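Home Testers Wanted for the Komia Two-Arm Kitchen Kit

Komia is getting close to the point where it has to leave our hands and go live with other people for a while, and we would love for some of those people to be you. 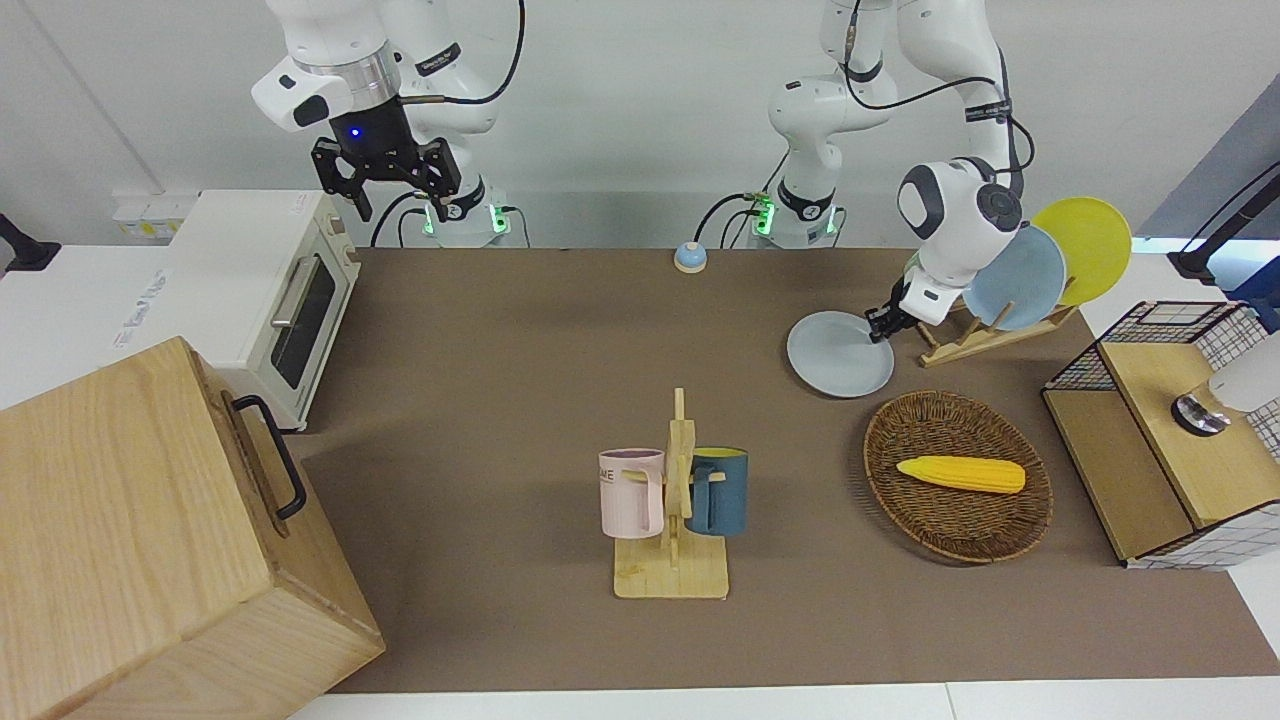

We are looking for 18 households to keep a kit for 2 months, starting in May, and to use it for the plain everyday jobs -- plates, mugs, putting things back where they belong. You don't need any technical background at all. Shu-fen Pan and Eliseo Salinas will bring everything over, set it up on your table or ours, and stay as long as it takes for you to feel comfortable.

What we ask in return is a short diary (a few lines a day is plenty, and grumbling is very welcome) and one phone call a week with Stijn Verbruggen, usually at 4 p.m. Testers receive $904 at the end, and delivery and pickup are on us.

You should be 18 or older and have a sturdy table near an outlet. Renters are fine!

To apply, write to Ya-wen Tsang at Bondia, Komia Home Trial, and tell her a little about your kitchen and who eats in it.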